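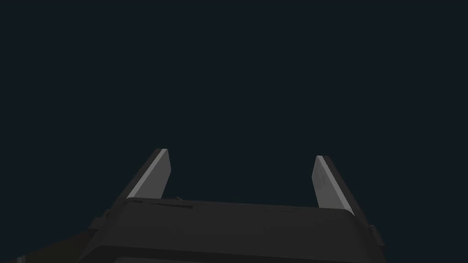
How to pitch a short film night to your local cinema

If you've got a handful of shorts by people in your area and you'd love to see them on a proper screen with a proper crowd, it's far more doable than you'd think. I've helped put on a few of these at the Goodall, our lovely old single-screen place, and I still get a bit giddy when the lights go down!

Start with the program, before you so much as pick up the phone. Programmers want to know what they'd be showing, so put together a one-page list with titles, running times, directors and a line or two on each film. Our first night was called Ferkora and it ran to 16 shorts, which was too many (people were checking their watches, bless them). Next time we cut it right back and put an interval in the middle.

Then ring the cinema and ask who looks after bookings. Thursday is a good night to suggest, as the big new releases haven't usually filled the weekend sessions yet. Be upfront about money. You can hire the screen outright or offer to split the door, and a smaller venue will often be happy to talk about either. We charged $20 a ticket, with a cheaper price for students, and set aside $2000 for the hire, the printing and a modest supper afterwards.
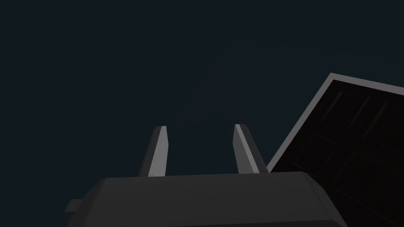
Do I need the filmmakers' permission if they're friends of mine?
Get it in writing from every one of them, friends included. A short email naming the film, the venue and the night will do for a small screening, but ask about the music as well, as it may need clearing separately.

Once you've got a date, collect your files at least 4 weeks ahead. Hamish Costigan, who made Nukent and Ulus, sent us his in good time and we still found the sound far too quiet on one of them, so do ask for a test run in the actual cinema, and sit up the back for some of it as well as down the front.

Last of all, book someone cheerful to introduce the films, and give them the filmmakers' names spelled out the way they're said.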